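Magazine > Features > Home

The Desk That Pays for Itself?
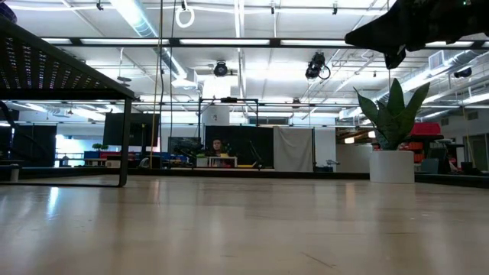 A pale tabletop with a dark scratch near the front.

Clutetti says a tidy desk will win you back up to 33 minutes a day. I asked how it got that number and was sent a coupon. Yesenia Bañuelos paid $175 for the company's clear-out course and finished all 16 lessons. Her desk looked great — for a week. She still can't find her stapler, and the refund form asks for a receipt she threw out in lesson two.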